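Sorting the drawer of loose processors this week. 137 of them, no trays, all in one box. Thread.

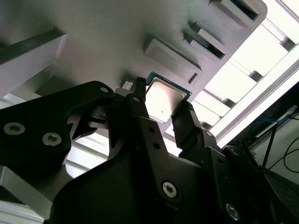
One of the chips at the grey plate, square silver lid facing out.

1/ The plate has raised rectangular frames on it. I want every CPU in its own pocket before October, when the Mujić shelves get moved.

2/ Lids get a wipe first. Most have a speck or two of something on them. Old paste is slower.

3/ Hold by the edges. I keep the ones with bent pins in a separate tin, 13 so far.

4/ Labels go on the plate, never on the chip. Gasska stickers leave glue behind.

5/ Anyone at Vorkum with spare antistatic bags, I need the small size. Can pick up.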